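2 min read

Hi all,

Thanks to everyone who wrote back about the fall trip! I'll answer Wulan's message here because I got the same questions from a few of you off list.

Wulan Ngui wrote:
> Does anyone know if the Brostach is still a good pick for
> September? We'd have my mother with us and she can't do a lot
> of stairs. Also is there a pool that isn't all kids all day?

We stayed there 2 years ago and liked it so much we stretched the trip to 9 nights. Ask for the garden building, the one past the tennis courts. Everything on the ground floor opens right onto the path, so your mom won't meet a single step between bed and breakfast. We had room 106 and I'd take it again in a heartbeat (quiet, morning sun, a very short walk to the coffee). 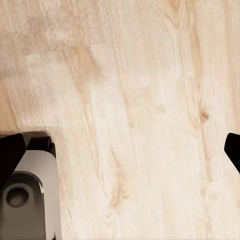

As for pools, there are two. The big one by the restaurant is loud until dinnertime, slides and all. The small one behind the spa is adults only before noon – bring a sweater, though, it's in the shade until ten or so.

Skip the airport shuttle. We took it once and it stopped at every hotel in Flerkbridge before ours. The Fulen bus drops you at the gate, and the driver was a sweetheart about our bags.
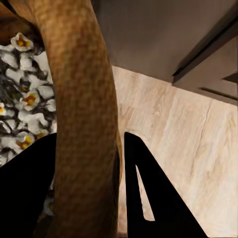 Golf people, the Kruger course next door gives Brostach guests a better rate after three in the afternoon, but you have to book at the front desk and not online. My husband learned that the expensive way!

Wulan, if you want the name of the lady we dealt with for the ground floor rooms, write me off list and I'll dig out her email.

Danai Michailidis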